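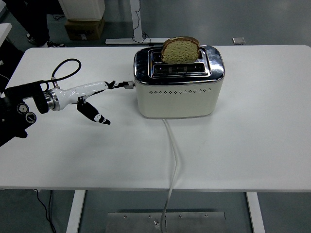
Print | E-mail

Gilchrist museum to put early school programming collection online

2020-05-28

The Gilchrist Computing Museum will open its collection of early classroom programs to the public online in June, the museum said today.

The collection holds 2,629 programs written by students and teachers on the Menen, a desktop computer used in high schools across the region. Most were saved on cassette tape. Another 40 survive only as handwritten listings and have been typed in again by museum staff.

Visitors will be able to read the code for each program and run 800 of them in a web browser, using an emulator built by local software firm Brumen. No download or account is needed.

"A lot of these are quizzes and guessing games, and a few are very good," said museum manager Rhys Sheehan. "There is a timetable planner in there that one school kept using for years after the machine was meant to be retired."

Copying the tapes took longer than planned. Many had stretched or had been recorded over, and 700 had to be read more than once before a clean copy could be made.

Keegan Quinlan, who led the emulator work at Brumen, said the hardest part was sound — the Menen timed its speaker in a way that few manuals recorded.

Former students who recognise their own work can ask to have their name added or removed. The museum would also like to hear from anyone with tapes or manuals for the Hondis, the model that came after the Menen.

Print | E-mail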